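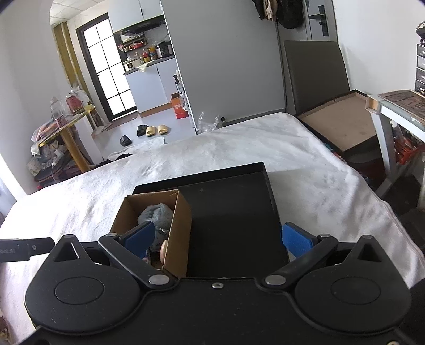 ## À Skestbridge, les emballeurs de Detis apprennent leur métier aux machines

Chez Detis, l'entreprise de garde-meubles et de débarras de Skestbridge, une partie des emballeurs travaille depuis juillet avec une pince tenue à la main. Ils prennent avec elle les petits objets d'un logement, les posent dans un carton, les ressortent, et recommencent. Une caméra fixée sur l'outil enregistre tout. Ces enregistrements servent à entraîner les bras automatiques que Detis veut mettre en service dans son dépôt de Trandum, où arrivent les cartons des clients.

L'entreprise emploie 70 personnes. Parmi elles, 31 ont suivi la formation à la pince, qui dure une matinée. La direction avait d'abord prévu de former seulement les équipes du dépôt. Elle a changé d'avis au printemps, après une demande de son fournisseur, la société Chamoun, qui voulait des gestes faits dans des vrais logements, avec des lits, des étagères pleines et une lumière qui change selon les heures.

« Au dépôt, tout est posé à la même hauteur et sous les mêmes lampes, explique Nisreen Mansour, ingénieure chez Chamoun. Une machine qui a vu uniquement cela ne sait presque rien. Chez les gens, il y a une couverture qui fait des plis, un carton dans un autre carton, une peluche qui s'écrase quand on la serre. Il nous faut ces difficultés. »

### Une liste de 446 gestes

Le travail est organisé à partir d'une liste. Elle comprend aujourd'hui 446 gestes, écrits en phrases courtes : sortir un objet mou d'un carton, déplacer un petit objet rond, poser un flacon debout, fermer un tiroir. Chaque emballeur reçoit une page le matin et choisit l'ordre qui lui convient. Les jours où plusieurs logements sont disponibles, l'équipe complète peut produire jusqu'à 1000 séquences. Une séquence ratée n'est pas effacée. On la marque d'une croix sur la tablette et elle part avec les autres.

Cette règle a surpris beaucoup de monde. Hanan Ghanem emballe des affaires depuis onze ans, dont six chez Detis, et elle reconnaît qu'elle a eu du mal à l'accepter. « Quand un objet tombe, mon réflexe est de le ramasser vite et de faire comme si rien n'était arrivé. Ici on me demande de le laisser tomber correctement, puis de le reprendre avec la pince, lentement. Les premiers jours, j'avais honte. Maintenant je trouve cela plutôt reposant. »

Elle dit aussi que l'outil lui a fait découvrir ses propres mains. Avec les doigts, elle range un petit objet sans y penser, elle le pousse avec l'ongle, elle le retourne contre le bord du carton. Avec deux doigts de caoutchouc qui s'ouvrent et se ferment, il faut décider par quel côté on arrive. Elle a proposé trois gestes qui n'étaient pas dans la liste, et Chamoun les a ajoutés. L'un d'eux consiste à appuyer l'objet contre la paroi avant de le saisir. Tous les emballeurs le font, dit-elle, et aucun ne l'avait mentionné pendant les entretiens préparatoires.

### Moins de cartons, plus de précision

La journée de travail a changé de forme. Avant l'été, une équipe de deux personnes vidait un appartement moyen entre huit heures et seize heures. Les personnes affectées aux enregistrements commencent toujours à huit heures, mais elles emballent pour de bon uniquement l'après-midi. Le matin est réservé à la pince, par périodes de vingt-cinq minutes suivies d'une pause de dix minutes. Les clients concernés ont signé une autorisation et bénéficient d'une remise sur le prix du stockage. Les papiers, les photographies et les médicaments sont retirés de la pièce avant le début.

Shadi Mahasneh, directeur des opérations, ne cache pas que l'organisation coûte cher pour le moment. Il a dû reporter des chantiers et confier une partie du transport à un sous-traitant. « Nous payons deux fois, une fois pour le geste et une fois pour le carton, résume-t-il. J'ai accepté ce calcul parce que le tri au dépôt est le poste où je n'arrive plus à recruter. Les gens restent quatre mois, ils ont mal au dos et ils partent. Je ne peux pas leur en vouloir. »

Selon lui, le premier bras sera installé à Trandum avant la fin de l'hiver, sur la table où l'on ouvre les cartons abîmés pour transférer leur contenu dans des cartons neufs. C'est une tâche répétitive, faite debout, et que les employés se partagent aujourd'hui par roulement. Le bras travaillera à côté d'une personne, qui gardera les objets fragiles et décidera de ce qui peut lui être confié. Un deuxième bras est prévu, sans date.

### Les poignets et les salaires

Du côté des salariés, l'accueil est partagé. Nii Antwi, délégué du personnel et chauffeur, a réuni ses collègues deux fois depuis le début du projet. La première question était celle des emplois. La direction s'est engagée par écrit à ne supprimer aucun poste au dépôt pendant deux ans. Les personnes du tri pourront demander une place dans les équipes à domicile, avec une formation payée.

« Deux ans, c'est mieux que rien et c'est court quand on a un crédit, commente-t-il. Mes collègues ne sont pas contre la machine. Ils ont porté assez de cartons pour savoir ce qu'elle peut leur épargner. Ils veulent savoir à qui appartient ce qu'ils lui ont montré. »

La question est posée dans des termes assez concrets. Les enregistrements restent la propriété de Detis, mais Chamoun a le droit de les utiliser pour d'autres clients. Les emballeurs touchent une prime fixe pour chaque matinée passée avec la pince, sans rapport avec le nombre de séquences. Le délégué voulait exactement cela, de peur qu'un paiement à la pièce pousse à aller trop vite. Il demande à présent une seconde prime, versée lorsque les gestes d'une équipe sont vendus à l'extérieur. La direction n'a pas encore répondu sur ce point.

L'autre sujet est le poids de l'outil. Tenu à bout de bras au-dessus d'un lit, il fatigue vite l'avant-bras, et plusieurs personnes se sont plaintes de douleurs au poignet après la première semaine. L'ergonome Maysoun Khasawneh a passé quatre matinées avec les équipes. Les périodes de vingt-cinq minutes viennent de son rapport ; au départ, elles étaient de cinquante. Elle a aussi recommandé de changer de main dès que possible, ce qui a posé un problème aux ingénieurs, pour qui les gestes de la main gauche étaient trop hésitants. Un compromis a été trouvé : ils sont enregistrés dans une catégorie séparée.

« Je regarde surtout les épaules, dit-elle. Une personne qui se concentre sur un petit objet remonte l'épaule et ne la redescend plus. Elle ne le sent pas. Avec un carton lourd, au moins, elle sait qu'elle force. » Son rapport conseille également de travailler assis sur un tabouret bas quand la place le permet, et de poser le carton sur une surface ferme. Dans les petits logements, où le lit est souvent la seule surface libre, ce deuxième conseil est difficile à suivre.

### Ce qui reste aux mains

Les essais faits par Chamoun dans son atelier donnent une idée de ce que les bras pourront prendre en charge. Les objets mous et légers passent bien. Les flacons, les boîtes et les livres de format courant aussi. Les câbles restent un problème, de même que les sacs en plastique transparent, que la caméra distingue mal. Les objets en verre ont été exclus du projet dès le début, à la demande de l'assureur.

Nisreen Mansour souhaite prolonger les enregistrements jusqu'au printemps, avec des cuisines et des entrées, que la liste actuelle couvre peu. Shadi Mahasneh préfère attendre les premiers résultats de Trandum. Une réunion entre les deux entreprises et le délégué du personnel est prévue le mois prochain, et la question de la seconde prime y sera discutée.

Hanan Ghanem, pour sa part, a demandé à passer une partie de son temps au dépôt quand le bras sera en place. Elle voudrait le voir travailler et dire ce qui ne va pas. La direction étudie la création d'un poste de ce genre, à mi-temps, ouvert aux personnes qui ont participé aux enregistrements. Huit emballeurs ont déjà donné leur nom.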